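**Planning and Control Software Developer, Karppinen (Oltholm office)**

We are looking for one developer to join the Grurar team. Grurar is our motion planning software for small robot arms. You will work on grasp planning and on the simulator, where we test each change over 2,000 times before a release. 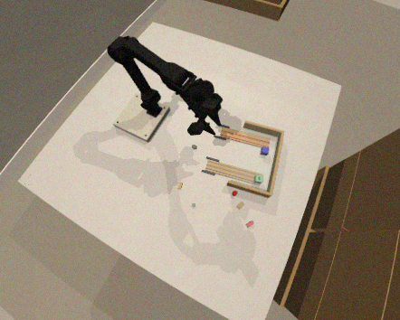
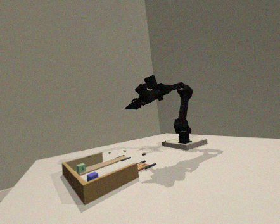
*Simulated table with the arm, the three-sided tray and the green and blue blocks.*

You should write good C++ or Python and know the basics of arm kinematics. Experience with collision checking is a plus. The position is full time, for 2 years, and the working language is English. Some travel to Brutholm is needed.

Please send your CV and a short letter to Aatos Kokkonen by Feb 18, 2019. Questions about the code can go to Leobardo Salinas.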